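Grukow residents asked to rethink the drink bottle

2 May 2022

Households in Grukow and neighbouring Inskip will be able to return empty drink bottles at their local community centre from July, under a collection service announced by the Mevmont District Council.

The service will accept plastic bottles that held water, juice, tea, soft drink and sports drink. Residents will be asked to empty and rinse each bottle and to leave the label on. Caps may be left on or handed in separately. Milk bottles, glass and containers that held cooking oil will continue to go through the existing kerbside arrangements.

Council's waste and recycling unit said the decision followed a review of household bins in 36 streets. The review found that many bottles were being placed in general rubbish, often with liquid still inside. Bottles bought one at a time and finished at home, in bedrooms and living rooms as often as in kitchens, were the least likely to reach a recycling bin.

Imported drinks are also covered. The unit received a number of enquiries on this point during the review, and has confirmed that bottles with labels in Chinese or any other language will be accepted on the same terms as locally bottled products. Shape and colour will make no difference, and cup-shaped plastic containers may be placed in the same bag as ordinary bottles.

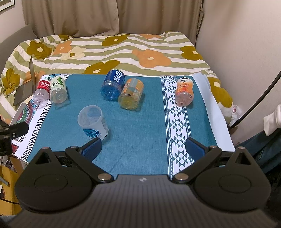 Jaruwan Khamphan welcomed the inclusion of imported drinks, saying that her family had been unsure for years which of their bottles could be recycled and had ended up putting most of them in the rubbish. She asked that the instructions be printed in several languages and kept short enough to tape inside a cupboard door.

The council has advised that a one-page guide will be delivered to every household before the service begins. Translated copies will be available at the front desk of the Inskip library and at the Grukow Community Centre on Plokard Street.

Each centre will be open for returns 14 hours a week. Bags holding up to 8 litres will be supplied free of charge, with an initial order of 1000 bags to be divided between the two sites. Residents may also bring bottles in their own bags or boxes, provided these can be emptied at the counter. Bottles should not be crushed before they are returned, as staff will need to sort them by type of plastic.

No refund will be paid on bottles handed in through the service. The council said it would consider the matter of a payment separately once the first results were available.

Residents who are unable to travel to either centre may register for a home pickup. Priority will be given to older people and to households without a car. Registration forms can be obtained from the council's customer service counter, and completed forms may be returned in person or by post.

Enquiries about the service should be directed to the waste and recycling unit during business hours.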